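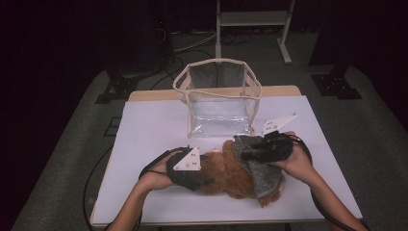
The bear with the gray hat, between the two grippers, and the clear box behind it.

Search this blog Search

An evening at the Kostiuk open day

Posted in: Robots & Making | 2 min read

My colleague Meenakshi Thakur had one extra ticket for the open day at Kostiuk, so I went with her after work. I expected big arms behind a fence. The part I liked most was a small table with a white board, where people wear a gripper on each hand and practice simple tasks – a teddy bear, a plastic box, nothing more.

Cleiton Rangel explained to us that the white plates with black dots are for tracking the position of the hands. They want to collect 300 recordings of the bear task before the end of April. I asked if I may try, and he was very patient with me. You lose the feeling of your fingers, and the fur is more slippery than I thought.

Meenakshi did it much better than me. She says it is from knitting. We missed the talk of Golshifteh Ghasemi, I hope they will put it online.

Tags: open day, grippers, Kostiuk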